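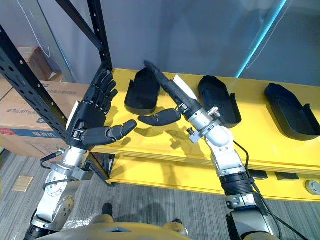 Figure 1. Yellow shelf with three open-front black trays, perforated black uprights behind. Cartons at left.

DROVBRIDGE PARTS STORE: SHELVING AND BIN REFIT
Progress report to the Simumus Workplace Fund
Reporting period ending 18 November 2023

1. Status

The refit of the Drovbridge parts store is in its second phase. Phase 1 (survey, clearance and stock listing) closed in June. Phase 2 (shelving, trays and labels) is under way and is behind the plan submitted with the application. Phase 3 (handover of the new stock list to the service desk) has not started. Spending is within the approved budget. No change to the total grant is requested. One change to the order of work is requested in section 6.

2. Work completed

The stock listing holds 1342 separate line items, more than the application allowed for. The difference comes mostly from small plumbing fittings that had been kept in mixed boxes under a single number. Moen cartridges and seals were the largest group affected and now have a number for each size. Duplicate entries were merged where the part and the supplier matched. Where only the part matched, both entries were kept and flagged.

The old fixed shelving has been taken out of Bays 1 to 3. Perforated uprights were installed in its place and anchored to the wall and the floor. Shelf height can now be changed without drilling. Each upright was checked for plumb after loading, and one pair in Bay 2 was reset.

Yellow shelf units with a lower tier were selected for the picking positions. The top surface carries the trays. The lower tier is meant for small items that belong to the position itself, such as label stock, and should not be used for parts. This rule is not yet followed in all bays. It will be added to the store instructions before handover.

3. Trays

The trays are black plastic with a raised back and a low front lip. The shape was preferred to the square bins used before. Parts can be taken over the lip without lifting the tray, and the contents can be seen from standing height. The raised back keeps packets upright when the tray is part full.

Two spacing arrangements were tried in Bay 1. In the first, trays were set side by side with no gap. This gave the highest count per shelf, but trays were dragged out of line when a neighboring tray was removed. In the second, a gap was left between trays wide enough for a hand. The second arrangement has been adopted for all picking positions. It lowers the capacity of each shelf, and the lost capacity will be recovered by adding a level above the present top shelf in Bay 3.

The trays are not fixed down. A shallow stop along the front edge was considered and left out, as it would have made cleaning harder. Movement in use will be checked again at the end of Phase 2.

4. Reserve stock

Full cartons are kept next to the picking positions. The supplier's printing on a carton does not always match the number in the stock list, and some of it is in Chinese only. A plain label with the store number will be applied to the side of each carton that faces the aisle. Labels have been printed for Bays 1 and 2. Those for Bay 3 are waiting on the final numbering of the merged entries.

Open cartons are to be emptied into trays before a second carton of the same part is opened. The weekly check has found exceptions, mainly in washers and clips. The count of exceptions is falling.

5. Delays

Phase 2 is 8 weeks behind plan. The causes are as follows.

- Tendetti, the supplier of the uprights, delivered the first order with the wrong hole spacing. The order was returned and replaced at no charge.
- The floor in Bay 2 was found to be out of level under the old shelving. Packing plates were made and installed.
- The larger stock listing took longer to check than planned. The work was done by store staff between service requests and could not be moved to a single block of time.

The first cause is closed. The second is closed for Bay 2, but the floor in the remaining bays cannot be checked until the old shelving is out. A further delay is possible if the same fault is found there.

6. Change requested

The application placed the labeling of cartons after the move of all trays. We ask for approval to label each bay as it is finished. The cost is the same. The change would let the service desk use the new numbers in finished bays without waiting for the last one.

7. Budget

Shelving and uprights are on budget. Trays are under budget, the wider spacing having reduced the number needed. Labels are over budget on account of the larger stock listing. The saving on trays covers the overrun on labels. The packing plates were made in house and have been charged to general maintenance, outside the grant.

8. Next period

- Finish numbering and labels for Bay 3.
- Add the upper level in Bay 3 and load test it.
- Remove old shelving from the remaining bays and check the floor.
- Review lower-tier use in all finished bays.
- Issue the draft store instructions to the service desk for comment.

The stock list in its present form, the load check sheets and the supplier's credit note for the returned uprights are held at the Drovbridge office and can be sent on request.

Contact the Drovbridge Stores Office | © 2023 Drovbridge | Back to top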